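4.2 Open-day demonstration

The pouring task was shown to visitors at the Trandano kitchen laboratory on 4 February 2021. 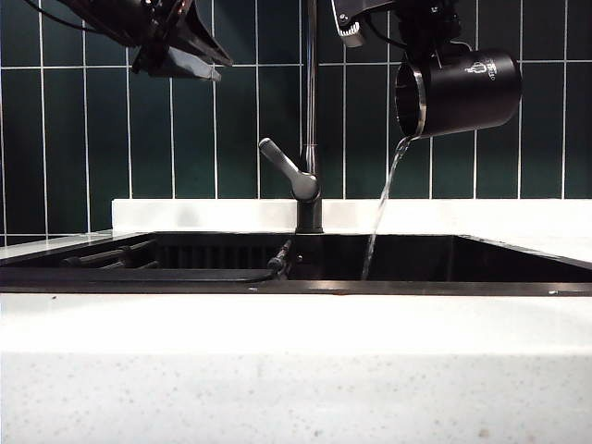
Figure 3. Emptying a metal cup into the sink, one gripper in use.

Mohammed-Awal Akolgo objected, on reading a draft of this section, that an open day is a poor place to measure anything, as visitors ask for the parts they like and the operators oblige. We accept the point. The observations below are reported as a record of how the system was presented and received, and no success rate is derived from them. The controlled trials are treated separately in Section 5.

Visitors were admitted in groups and stood behind a rope on the far side of the counter. Each group saw the same sequence: the cup was picked up, carried to the sink, tipped until the operator judged it empty, and returned to the counter. The Bisen controller ran at reduced speed throughout. This was a condition of the site's safety plan and it lengthened the sequence noticeably compared with the January rehearsals. The second arm was powered but was given no part in the pouring.

Water was chosen over the dry granules used in our earlier work. It is harder to handle well. The stream leaves the rim at an angle that changes as the cup empties, and a cup held on its side must be placed so that the whole path of the stream falls inside the basin. A dark cup and a dark sink also give a vision system little contrast to work with. The wrist position at the start of the pour was therefore set by hand before the doors opened and was left alone for the rest of the day.

Two interruptions were logged. In the first, the Grerkden force sensor reported a load above its limit and the arm stopped during the carry. It was restarted after a check of the cabling. In the second, an operator pressed the stop button when a child leaned over the rope. Neither led to a spill outside the sink.

Comment cards were left at the exit and 37 were returned. Most remarks concerned speed. Several visitors asked why the cup was not simply turned upside down, and a few wanted to know whether the arm could tell that the cup was empty. In this version it cannot; the end of the pour is decided by the operator. One card, signed Rozīte, asked for the colour of the cup to be changed so that the tilt could be followed from the back row. A lighter cup has been ordered for the next demonstration, and the rope will be moved back by 2 m.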